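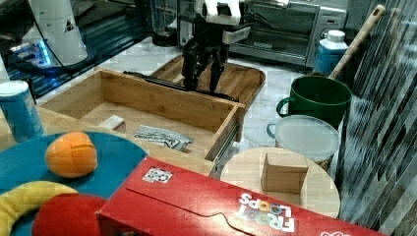
My mother-in-law, Jytte Nørgaard, cooked every meal of her married life on a worktop no longer than a hearthrug, and I have thought of her a good deal since April, when I began putting our own kitchen in order. Every drawer came out and every mug was considered, some of them twice over a pot of tea.

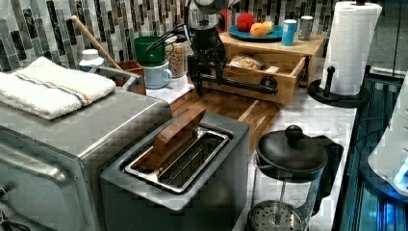
She held that a kitchen should be arranged by the hour of the day – breakfast in one corner, supper in another – and I have come round to her way of thinking. The toaster now lives within reach of the mugs and the cereal jar, and I can manage the whole business half asleep, dressing gown and all.

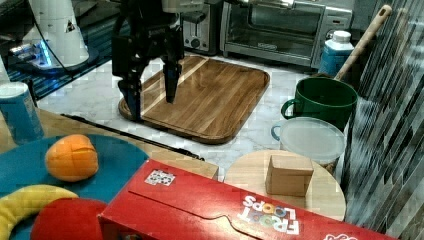
A wooden board on the marble-patterned worktop, with the toaster and oven behind.

I very nearly spent 2,865 kroner on a fitted storage system from Trostari, with 24 little compartments, and then put the brochure away and bought a few plain jars at Stomby instead (far less than 1,000, and my husband was much relieved).

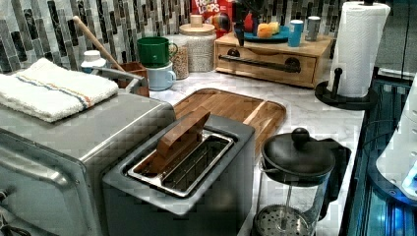

Jars are a pleasure if you fill them with what you eat, and I do like to see the oats going down through the week. Coffee things I would keep close to the toast, and a folded towel wherever your hand goes looking for it. Give it 20 minutes of an evening, with the wireless on, and start with whichever drawer sticks.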